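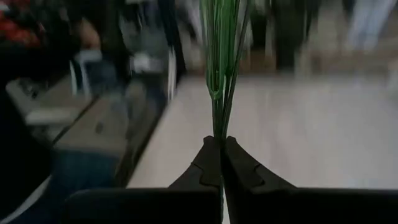 Picking Up Artificial Grass with a Two-Finger Gripper: Does the Wrist View Know When the Grasp Is Good?

Final report, manipulation project course
Submitted 4/11/24

Why we chose grass

When our group first sat down to pick a topic, we had a long list of things a robot arm might reasonably be asked to lift, and most of them were boxes. Boxes are wonderful and we have nothing against them, but several of us had already done boxes in the introductory course, and we wanted something that would push back a little. Artificial grass does push back. A bundle of it is thin and stiff at the bottom, wide and springy at the top, and every blade seems to have its own idea about where it would like to be. If you close two fingers on the upper part you get a loose handful that slides and turns. If you close them on the stems, where everything comes together, the bundle stands up nicely and goes where you take it.

So our question became a fairly small one, and we are glad now that we kept it small. Using only the picture from the camera on the wrist, can a simple classifier tell a good grasp from a poor one early enough for the arm to let go and try again? Our advisor encouraged us to stay with that and leave the flower arranging for another year (we did ask).

How the work was set up

We used the department's arm with its standard parallel gripper, and ran everything through the Kozma control package, which the lab already had installed and which saved us a great deal of time. Labels were made in Trunasico, a small annotation tool written by an earlier project group. It has its quirks, and you do need to save often, but once you learn the keyboard shortcuts it is a pleasant way to spend an afternoon.

A person drove the arm by hand for every attempt. We thought about scripting the approach, and in the first week we even wrote most of the script, but the blades never lay the same way twice and the scripted approach kept closing on leaves. With a person driving, we got a nice natural mix of good and bad grasps, including a fair number that looked good to all of us and then slipped.

Each attempt was cut into three phases: approach, close and lift. From every phase we kept a short run of wrist frames, and then labeled the attempt by where the fingers had closed:

Stem grasp: the fingers close on the narrow part of the bundle.
Mixed grasp: some stems are held, along with blades from higher up.
Leaf grasp: the fingers close on the spread part only.

We collected 297 attempts in October. After removing the ones with missing frames, and the ones where two of us could not agree on a label even after talking it over, we had 166 left for training and testing. That was a painful cut and we would plan for it better next time. Most of the disagreements were about the mixed grasps, where one person's "mostly stems" was another person's "mostly leaves."

The blur problem

We should spend a little time on motion blur, as it shaped nearly everything that came afterward. During the approach the fingers come in with the grass spread above them, and the green streaks across the view while the fingertips stay fairly clear. On a pale, shiny tabletop there is also the glare to think about. Our first classifier was rather fond of bright spots and would happily report a thin stem where there was only a reflection between the fingertips.

We tried three remedies. Slowing the arm helped, but it made every attempt so long that our drivers lost patience. Throwing out blurred frames left us with hardly any approach frames at all. What worked best was also the plainest idea, which was to crop the image tightly to the area between and just above the fingertips, and to let the classifier see several frames in a row before it gave an answer.

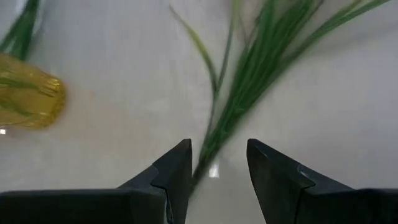

What we found

The classifier did best in the lift phase. Once the fingers are closed and the bundle is traveling with them, the held part stays fairly sharp and the room behind it smears, so the blur that hurt us during the approach was suddenly on our side! Stem grasps and leaf grasps were rarely confused at this point. Mixed grasps remained difficult, and we suspect our labels deserve part of the blame.

In the approach phase the results were weaker. The classifier could usually tell whether there was grass between the fingers, but it was not dependable about which part of the bundle it was. We held back 20 attempts to test the early release idea, and the arm let go of several perfectly good stem grasps, which was hard to watch.

What we would do next

We would start with better rules for mixed grasps, written down before any labeling begins. We would also like to repeat the work on a matte surface to see how much of the approach trouble comes from reflections. The Plovinley lab down the hall has a gripper with Brustex pads, softer than ours, and they have kindly offered us time on it in the spring. Our guess is that softer pads will forgive more of the mixed grasps, though we would want a fresh set of attempts before saying so in a report.

The labeled frames and our notes on the cropping step are in the course folder, together with the scripted approach that we gave up on, in case another group would like to have a go at it.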